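Cleaning and Reconnecting a Fanless Box on a Stone Floor

Updated 19 Mar 2021

Small fanless units have no moving parts, so people tend to leave them alone for years. The metal fins on the outside carry the heat away. When dust packs into the grooves, the unit runs hotter than it should. Cleaning one takes 12 minutes once everything is unplugged.

These steps were written for the units in the Broststead workshop, but they work for any finned metal case or finned power brick.

What you need

A soft paintbrush, one inch wide
A dry microfiber cloth
Wooden toothpicks
Masking tape and a pen
A flashlight

Step 1. Shut down and unplug

Shut the equipment down from its own menu if it has one. Unplug at the wall first, then pull the DC plug by its body. Do not pull on the cord. Wait until the metal is cool enough to hold in your hand.

Put a piece of tape on every cable before you take it off and write down where it goes. Barrel plugs look alike and do not all carry the same voltage.

Step 2. Brush the fins

Work along the grooves, never across them. Going across pushes the dust down to the bottom and leaves it there. Tilt the case so that the loose dust falls out of the low end.
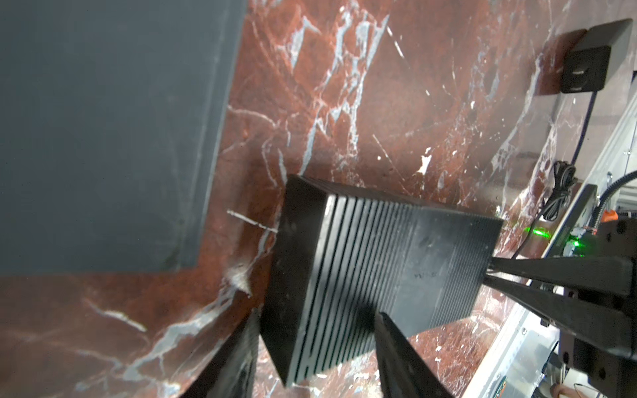 Use a toothpick for anything stuck. Metal picks scratch the black finish. Wipe the flat end faces and any smooth areas with the dry cloth. Skip the spray cleaners. We tried Wekex foam on one case in July and it left a white film between the fins that took longer to remove than the dust did.

Step 3. Clear the floor

Sweep where the unit will sit. Polished marble is fine to set equipment on, but grit under a metal case will scratch both. Old paint drips come up with a plastic scraper held flat. Move chair legs off the cables while you are down there. A cord that has been flattened under a leg should be replaced.

Step 4. Check the plugs

Look at the metal tip of each barrel plug with the flashlight. It should be straight and clean. Check that the locking tab on each network plug is still there and springs back. Loose RJ45 ends lying on the floor go in the parts drawer or in the trash.

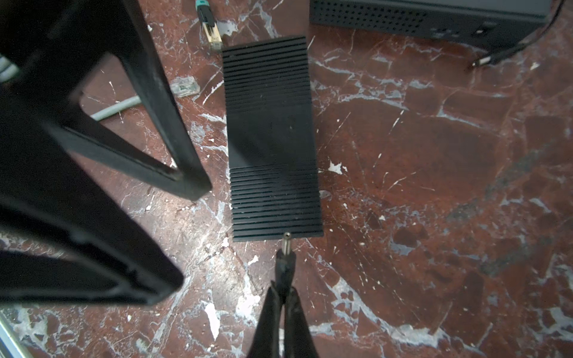
Read the label on the adapter and match the voltage and polarity to the label on the equipment. If the two disagree, stop and find the right adapter. The spares are on the Karras shelf at Erden, bottom row.

Step 5. Reconnect

Plug in the network cable, then the DC plug, then the wall end. Push the barrel plug straight in until it stops. Leave open space on all sides of the fins and do not stack anything on top.

Let it run for an hour and feel the case. Warm is normal. If it is too hot to keep your hand on, unplug it and check the grooves again.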